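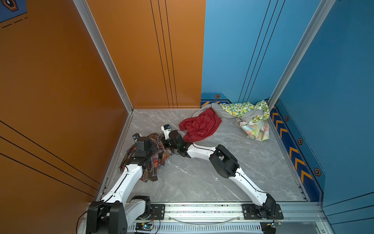 Magazin > Alltag & Technik > Meinung

Lesezeit: 3 Minuten

Wer legt eigentlich die Wäsche zusammen?

Meine Großmutter konnte ein Herrenhemd falten, während sie telefonierte, den Topf im Blick behielt und mir nebenbei erklärte, warum ich wieder keine Mütze aufhatte. An sie muss ich immer denken, wenn mir jemand verspricht, dass uns die Maschinen demnächst den Haushalt abnehmen. Ach, ich hätte ja gar nichts dagegen!

Bei einem Teller weiß ein Roboterarm, woran er ist. Ein Teller bleibt ein Teller, ganz gleich, wie man ihn hinstellt. Ein kariertes Hemd dagegen hat in jedem Haufen eine andere Gestalt, mal liegt der Kragen innen, mal steckt ein Ärmel im anderen, und bevor überhaupt gefaltet werden kann, muss man erst einmal einen Zipfel finden, an dem sich das Anheben lohnt.

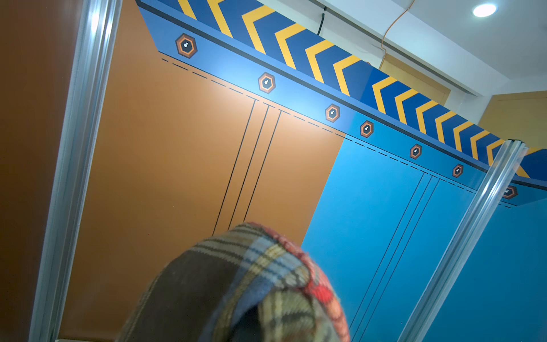 Und selbst dann fällt der Stoff, wie er will, und wirft Falten, in denen die nächste Ecke verschwindet. Violeta Navarrete, die seit Jahren eine kleine Wäscherei führt und an guten Tagen etwa 300 Teile über den Tisch gehen sieht, hat mir einmal gesagt, sie falte mit den Fingerspitzen und schaue kaum hin. Genau dieses Gefühl fehlt den Greifern meiner Meinung nach noch.

Ich bin trotzdem zuversichtlich, auf meine umständliche Art. In einer Halle mit immer gleichen Handtüchern traue ich den Maschinen schon einiges zu. Mein Wäschekorb aber, mit Bettbezug, Sommerkleid und drei einzelnen Socken, bleibt wohl noch eine Weile meine Sache, und am Sonntagabend, mit dem Radio an, mache ich das sogar ganz gern.

Abgelegt unter: Haushalt, Robotik, Kolumne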